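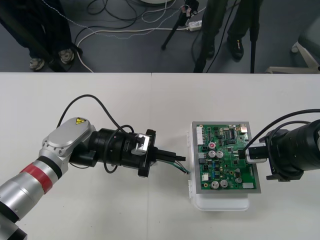
## 4. Setting up the cell and keeping it honest

We have tried in this section to write down everything we would have liked to read before we started. The cell, which goes by the name Dumumix in our logs and in most of our conversations, is a modest thing when you stand beside it: two arms on opposite sides of a white table, facing one another, with the part to be worked on between them. Most of what made it a pleasant or an unpleasant neighbour over the trial came down to small matters of cable, clearance and habit, and those are what we dwell on here.

### 4.1 Table and bases

The tabletop is made of two panels that meet at a seam, and we learned to respect that seam early on. When the cell was first put together at Famdale, in August, the panels were levelled one at a time, and each was perfectly fine on its own. Together they left a lip you could feel with a fingernail. A harness dragged across it would catch, the wires would bunch up, and the grasp that followed would close on something other than what had been planned. We now level both panels against a single straight edge laid across the join, tighten the clamps from the middle outwards, and check again the next morning before anybody homes the arms.

The bases are bolted down separately from the panels, so that a nudge to the table doesn't become a nudge to the arms. It does mean the two can drift apart, and so the table position is re-measured at the start of every shift using a touch-off pin at each corner. The measurement goes into Histudora, our logging package, along with the initials of whoever took it. If any corner has moved by more than 300 micrometres we re-run the whole table calibration. Hrvoje Omerović, who did most of this work, got it down to the length of a cup of tea, and the rest of us never quite matched him.

### 4.2 Holding the board

The work piece is a densely populated circuit board in a gray metal frame, sitting on a white plastic enclosure that is a little larger than the frame. We had planned on a machined nest and even paid for one, but it held the enclosure so firmly that a badly aimed plug put all its force into the connector, and we lost a board that way in the first week. The enclosure now rests on the tabletop with a thin, grippy film under it. A poor approach shifts the whole assembly slightly, the force reading falls away, and the controller takes this as its cue to back off and look again.

Boards came to us from Delić in small lots, and each lot was taught afresh. The tall capacitors toward the bottom of the board make the most trouble for clearance, as they stand right where a lazy path would like to pass. We set a keep-out volume over the whole lower part of the board and asked both wrists to come in from the sides, which is how the right arm is working in Figure 1, with its plug pressed into the right side of the board while the left arm holds a pair of dark connector ends pointed toward it.

Between runs the grippers are drawn back to either side and the harness is laid out by hand on the left of the table, with its round metal connector at the far end and the wires fanned toward the near side (Figure 2). We don't fuss over the exact pose, though we do ask that no wire lie underneath another connector.

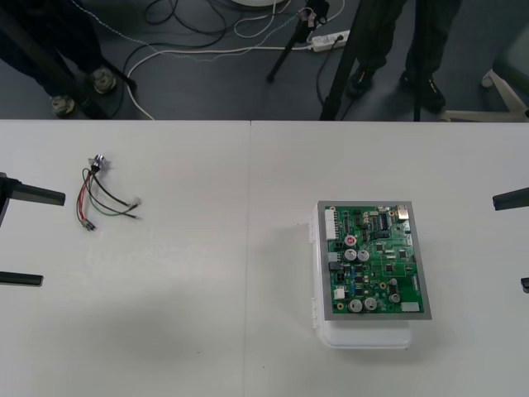

A good layout takes a few seconds and saves a surprising amount of grief. Early on we let people drop the harness wherever they liked, on the theory that variety was good for us, and spent a fair bit of time untangling wires from fingers. The present rule is gentler on everyone, the fingers included, and there is still plenty of variety left in how the wires fall.

### 4.3 Cables, fingers and routine care

The arm cables are dressed in generous loops, and visitors sometimes offer to tidy them up for us. We ask them kindly to leave the loops be. A cable tied close to the elbow pulls at the wrist during a long reach, and in our first fortnight that pull showed up as a force offset which we chased through the software for days — it was a cable tie. The loops are now set with the arm at full stretch and checked for rubbing at every service.

Service falls every 1,000 insertions. The finger faces are wiped with alcohol, the wrist bolts are checked with a torque driver, and the force sensors are zeroed with the fingers open and pointing down. At 4,000 insertions the finger pads are replaced whether or not they look worn. We once stretched a set past that mark and found the plug rotating in the grasp as it met the socket, a fault that is very hard to tell from a vision error if you haven't met it before.

One repair deserves a mention. Partway through the trial the left gripper began to close unevenly, and only when the room was cold. We swapped its cable, then its controller, and found the trouble at last in a screw in the finger carriage that had backed out by half a turn. The fix was a drop of thread-locker and 6 hours of curing, and we have since added that screw to the service sheet for both arms. Readers who keep a similar gripper in a draughty building may want to look at theirs.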